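水曜　Hermansセルのシミュレーション側、ハンドとカメラの合わせ直し

朝のうちに実機のほうを触るつもりでいたのだけれど、Jelle Postmaさんから「シミュレーション側のHermansで、右ハンドの閉じ方がなんだか気持ち悪い」という連絡が来ていたので、予定を入れ替えて今日は一日こちらの面倒を見ることにした。実機の給脂は明日に回す（前回から間が空いているので、明日は本当にやる。机に付箋も貼った）。

「気持ち悪い」だけでは困るなあと思いながら話を聞いてみると、指令では左右の指が同じだけ動くはずなのに、片方が先にワークに触って、ワークを少し押してから反対側が追いつく、ということらしい。実機でも昔ありましたよね、リンクのピンが減っていたときの。あれに似ている、とJelleさん。シミュレーションにピンの摩耗はないので、疑うならモデルの原点か、Trakisbridgeが渡してくる指令値のどちらかだろうと見当をつけて始めた。

## まず現状を見る

いじる前の状態を残しておくのが昔からの決まりなので、設定一式を別名で保存。シーンは3594番をそのまま使った。Cultedura向けに作ってある台所まわりの部屋で、灰色のブロックが木の天板に立っているもの。形が単純で面がまっすぐだから、指の当たりを見るにはこれがいちばん楽だと思う。上面に細長い溝があって、チームの中では「トースター」と呼ぶ人と「カード立て」と呼ぶ人がいるが、ノートではブロックで統一しておきます。検索するときに困るので。

ハンドを全開にしてブロックの上まで寄せ、把持の一歩手前で止める。ここで止めるのに少しこつがあって、上位の手順から止めると姿勢の補間が最後まで走ってしまう。Trakisbridgeのコンソールから保持をかけるほうがよい。新しく入った人がよく引っかかるところなので、手順書にも書き足しておいた。 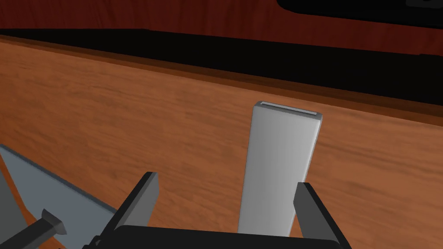 *把持前の確認。指は開いた状態、ブロックは指の間。左手前はのこぎりの刃。*

のこぎりは今日の作業には使わない。ただ、動かすと乱数の並びが変わって前の記録と比べにくくなるので、置いたまま進めた。指を下ろすときに刃のほうへ寄りすぎないよう、進入の向きだけは気をつけること。干渉チェックは有効のまま。面倒だからといって切らないように（自分に言っています）。

ここまでで関節の読みを記録。腕の六軸に相当するほうはきれいなもので、指令と読みがよく合っている。ところが指の二つは、指令が同じ値なのに読みが微妙に揃わない。全開のところではほとんど差が見えず、閉じる途中でじわじわ開いていく。ということは、原点の単純なずれではなくて、比例のところ、つまり換算の係数がおかしいのではないか。と書いてから、いや待てよ、ストッパの位置で読みが頭打ちになっているせいで全開では揃って見えるだけかもしれない、と思い直した。こういうとき、急いで係数を書き換えるとたいてい二度手間になる。お茶を淹れて、もう少し見ることにした。

## 指の原点

Skosicoのハンドモデルには、指ごとに原点の補正値を入れる欄がある。実機の校正表から写す決まりになっていて、写すのはたいてい私かJelleさん。そこで校正表を引っぱり出して見比べたら、右ハンドの片側の指に、前の型のハンドの値が入ったままになっていた。ああ、これは私の字だ……。六月の交換のときに表を二段に分けて書いたのを、写すときに上の段から取ってしまったらしい。Jelleさんに謝ったら「表のほうが悪い、段を分けるなら線を引きましょう」と言ってくれて、ありがたいことに定規で線まで引いてくれた。

直し方は次のとおり。順番を守ること。

1. Trakisbridgeを保持にし、ハンドへの指令を切り離す。
2. 補正値を両指とも零に戻して、モデルを読み直す。
3. 校正表の新しい段から値を写す。左の指、右の指の順。
4. 指令をつなぎ直し、全開、中間、全閉の3か所で読みを取る。
5. 中間の読みが揃わなければ、手順2に戻る。

手順2を飛ばして上書きすると、前の値が内部に残って足し算されてしまうことがある。これは半日溶かしたことがあるので、信じてください。読み直しのあと、画面の表示だけが古いままになることもあるが、値そのものは変わっているので、コンソールのほうを見ればよい。

やってみたところ、一回目は中間で揃わず、手順2へ戻って二回目で揃った。一回目の失敗は、小数点の位置を自分で打ち間違えていただけ。年のせいにはしたくないが、眼鏡は新しくしたほうがいいかもしれない。

補正のあと、もう一度ハンドを全開にしてブロックのところへ戻した。今度は閉じる前に左右のすきまをよく見る。ブロックの両脇に天板の木目が覗いていれば、少なくともどちらの指も先に当たってはいない。数字を見る前に目で見る、というのは実機のほうで先輩に叩き込まれた癖で、シミュレーションでも案外役に立つ。
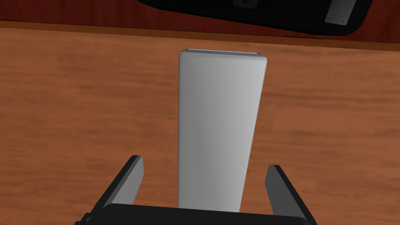 中心出しについては、ハンドの座標系をブロックの中心に合わせたつもりでも、見る角度によって片側のすきまが広く感じられるので、見た目だけで寄せ直さないほうがよい。今回も一度、右が狭いような気がして動かしかけたのだが、座標を読んだら動かす必要はなかった。目で見て、数字で確かめて、それから触る。順番の話ばかり書いている気がするけれど、今日の反省はだいたい順番のことなので仕方がない。

それから、腕をもう片方の腕の近くまで持っていくときの話。天板の奥側に反対の腕が出ていると、肘の逃げる方向が限られる。今の待機姿勢は前の型のハンド用に決めたもので、新しいハンドでは少し余裕が減っている。ぶつかりはしないと思うが、待機姿勢を見直す宿題として残しておく。担当は私。

## 指令のほうも一応

補正値で原因はほぼ決まりだと思ったものの、せっかくなのでTrakisbridgeのログも見た。指への指令に遅れが出ている行が11行あって、おや、と思ったが、どれも立ち上げ直後に固まっていて、把持の区間にはかかっていない。起動時に設定ファイルを読んでいる間のものだろう。気になるので、次に立ち上げるときも同じところに出るかどうかだけ見ておきたい。

Jelleさんは「出なかったら出なかったで気持ち悪い」と言っていて、その気持ちはよくわかる。

## 本体側のカメラ

指が片付いたので、午後は本体側のカメラの向きを確認した。ハンド側の映りばかり見ていると、自分が部屋のどこを向いているのかわからなくなってくる。本体側は近いものがとにかく大きく映るし、自分の胴体もかなり入る。最初にこの映りを見た人はたいてい「カメラ、下を向きすぎでは」と言うのだけれど、両方のハンドを一緒に入れようとすると、このくらいの角度に落ち着く。

角度の確認には、遠くの縦の線と、近くの水平な縁を使う。遠いほうは突き当たりの白いドア、近いほうはカウンターの縁が便利。レンズの歪みの設定が入っているかどうかも、この二つを見比べると見当がつく。

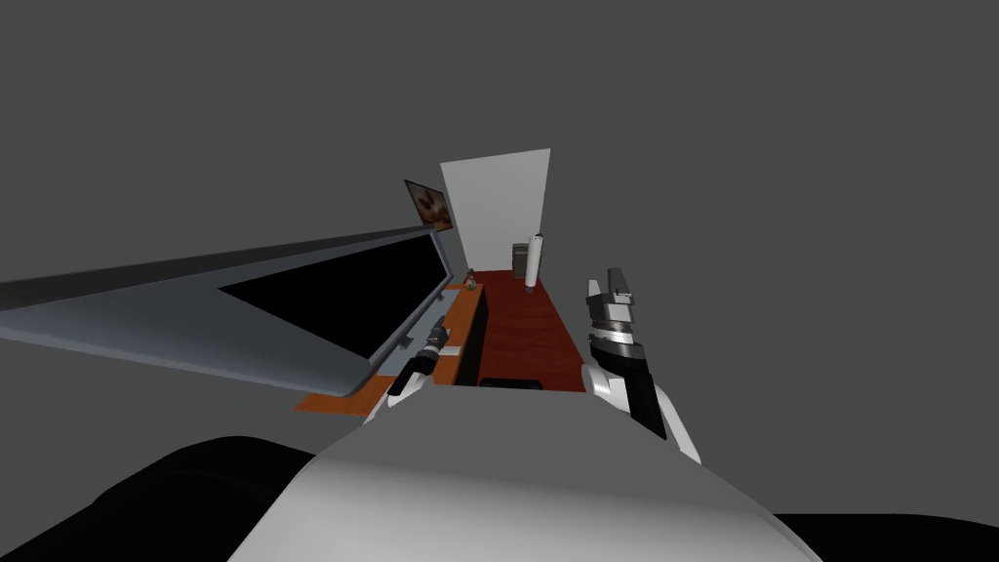

*本体側カメラ。左にノートPCとカウンター、突き当たりに白いドア。胴体と両腕も画角内。*

ドアは少し傾いて見えるが、取り付けの姿勢を読むと設定どおりの値で、ここは触らなかった。前にドアをまっすぐに見せようとして姿勢を手で直し、そのせいで手先の位置合わせが全部ずれたことがあった。あれはしんどかった。見た目が多少傾いていても、取り付けの値が図面どおりならそれでよしとする。

ノートPCがかなり手前に来るので、左腕を上げるときは画面側に寄りすぎないようにしたい。実機の部屋にはないものだから、実機の感覚で腕を振ると干渉チェックで止まる。止まってくれるのはありがたいのだが、そのたびに保持を解いてやり直しになるので、左腕の待機位置を少し体側に引いた仮の姿勢を作って保存しておいた。名前は「左待機_仮」。仮と付けたものが何年も残るのがうちのセルの悪い伝統なので、今回こそ正式な名前にしてから閉じたい。

床のほうは、手前に黒くて平たいものがあり、奥のドアの近くには箱や白い筒も立っている。腕だけの作業なら関係ないけれど、台車を動かす手順を試す人は通り道を確認してからにしてください。胴体に隠れて手前がよく見えない角度です。

## 変えたもの、変えていないもの

変えたもの

- 右ハンドの指の補正値（校正表の新しい段から）
- 校正表に区切りの線を追加（Jelleさん作）
- 手順書に、保持はコンソールからかけること、の一行
- 左腕の仮の待機姿勢を追加

変えていないもの

- カメラの取り付け姿勢
- 換算の係数
- シーン3594番の物の配置
- 左ハンドの補正値（見直しただけ。表と合っていた）

## 明日以降

- 実機の給脂。付箋を見ること。
- 右ハンドの全閉での読みをもう一度。今日取ったが、保存先を間違えたかもしれないので。
- 待機姿勢の見直し。新しいハンドの外形で干渉の余裕を計算し直す。
- 起動直後の遅れのログを、次回の立ち上げで比べる。
- 閉じる速さを落とした条件と、いつもの条件の2通りで把持を流す。結果はJelleさんと一緒に見る。

Culteduraのほうへは、右ハンドの補正値を直した旨だけ先に連絡しておいた。過去に取った把持の記録をどこまで取り直すかは、明日の結果を見てから相談します。少なくとも交換の後に取ったものは、使う前に一声かけてもらえると助かります。

追記。帰りがけに保存先を見たら、全閉の読みはちゃんと残っていた。フォルダ名の綴りを間違えていただけで、明日の朝に直す。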